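We planned the equipment budget around one job, sorting mixed cutlery into a tray on a kitchen table. Each operator needs a pair of hand-held grippers, and the blue finger pads are budgeted as spares.

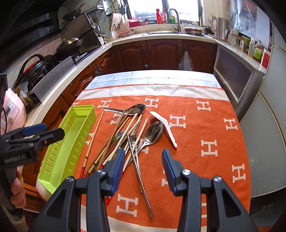 ### 3.2 Cost per station

Tillman quoted $2,546 per pair and Werari $2,211, both before shipping. We set aside money for 20 pad sets - chopsticks and fork handles are thin, and we expect pads to be replaced first (Figure 2). Trays and utensils came out of the general supplies line.

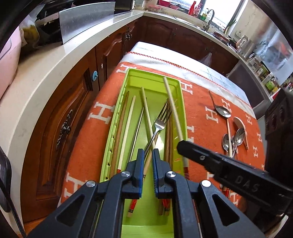 Figure 2. Open gripper fingers on either side of a fork handle in the green tray.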